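I read the Tiltdale police log every morning with my coffee, and I've come to think the way we get crime news in this town is making us dumber about crime. I say this as a guy who loves the log! I've been reading it since it was a column in the paper and not a feed on my phone.

Last March there was a break-in at the Lamrani hardware store on Platness Road. My phone buzzed with 8 alerts before lunch, and every one of them said the same thing – police on scene, avoid the area. By dinner my neighbor was telling me it was a gang. Then the follow-up came two weeks later, one short paragraph, and I'd bet hardly anyone on my street saw it.
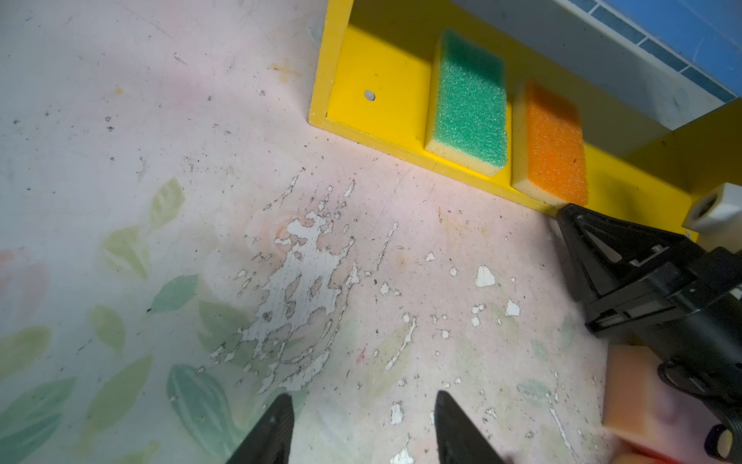 The follow-up is the part I want more of. Who got charged, what the judge said, whether the guy had a record or just a really bad night. I was doing dishes when the break-in alerts started, and I remember it better than the outcome of the case, which is ridiculous. A green sponge and an orange one side by side in a yellow tray, fine, that's allowed to be all I know about sponges. A burglary two blocks over deserves a bit more of my attention.

The town pays 58 dollars a month for the alert service, and I'm not asking anybody to cancel it. If there's a shooter on my block, please buzz me. But I'd happily give up about 300 of those little pings a year for one decent page on how the cases ended. The paper over in Enitz already runs one, and I read it even though I don't live there.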